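Kitchen table tips from the Flestgate robot club

Set out the simulated table the way you'd set a real one. Fruit to one side, plate to the other, chopping space between.

Lay a pear on its side before a grasp test. Upright pears fall over and then everyone blames the code.

Save after every 4 attempts. Yufang Han lost 25 of them in August and still brings it up - usually while you're trying to save.

Start with both grippers open. Move one arm at a time until you trust it, then wait two more sessions.

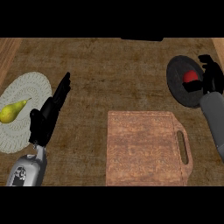

Left arm by the pear, right arm at the black plate. Cutting board still empty.

Name your files. "Final pear" is taken.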